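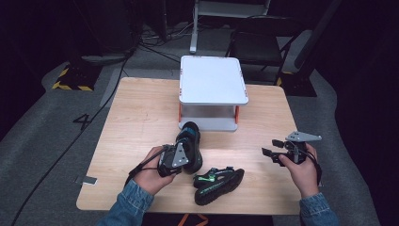

4. Setting up a private server

This section covers hosting a private session of Saltton for players you invite. It applies to the desktop version only. Console players can join a private session but cannot host one. If you only want to play split-screen, skip to section 6.

4.1 Before you start

The server program, Lomasis, is installed with the game but is not started by it. You will need:

A Drerirell account with the licence attached
Administrator rights on the host computer
Access to the settings page of your router
Enough free disk space for the world file and its backups

Note: The host account and the player account can be the same. If they are, the host takes up one of the 15 player slots while logged in.

4.2 Creating the world

1. Close the game if it is running.
2. Open Lomasis from the Saltton program folder. The first launch builds the local index and the window may stop responding until it finishes.
3. Select New World.
4. Choose a map. Işık is the smallest and is the recommended choice for a host computer that will also be used to play.
5. Enter a seed, or leave the field blank for a random one. Seeds are case-sensitive.
6. Set the rule set to Standard, Race or Elimination. The rule set cannot be changed once the world has been saved.
7. Select Save. The world appears in the left-hand list with the status Stopped.

Caution: Do not rename the world folder outside Lomasis. The index refers to it by name, and a renamed folder will be treated as missing and replaced with an empty one at the next start.

4.3 Opening the port

Players on your own network can connect without this step.

1. Sign in to your router and find the port forwarding page. Some manufacturers call it Virtual Server or Applications.
2. Add a rule for port 1503, protocol UDP, pointing to the local address of the host computer.
3. Save the rule and restart the router if it asks you to.
4. In Lomasis, open Network and select Test Port. A green marker means the port can be reached from outside.

If the marker stays grey, check that the firewall on the host computer allows Lomasis on private and public networks. Error 131 at this stage means another program is already using the port – usually a second copy of Lomasis left running in the background.

4.4 Inviting players

1. Select the world and press Start. Wait for the status to change to Running.
2. Open the Players tab and select Create Invite.
3. Copy the code and send it to the players.

An invite code stays valid until the world is stopped. Players enter it under Play, Private, Join by Code. The code is checked before the map is downloaded, so a mistyped code is rejected straight away.

To remove a player, select the name and choose Kick or Block. Kick ends the current connection. Block also prevents the account from using later codes for the same world.

4.5 Backups

Lomasis writes a backup each time a world is stopped from the program. It keeps the last 2 by default, and the older file is overwritten. To keep more, change the value under Storage.

Caution: Shutting down the host computer while a world is running does not create a backup and may damage the world file. Stop the world first.

To restore a backup:

1. Stop the world.
2. Right-click its name and choose Restore.
3. Select a file from the list and confirm.

Progress made after the backup is lost – this includes unlocked courses and Race times. Player cosmetics are stored with the account and are not affected.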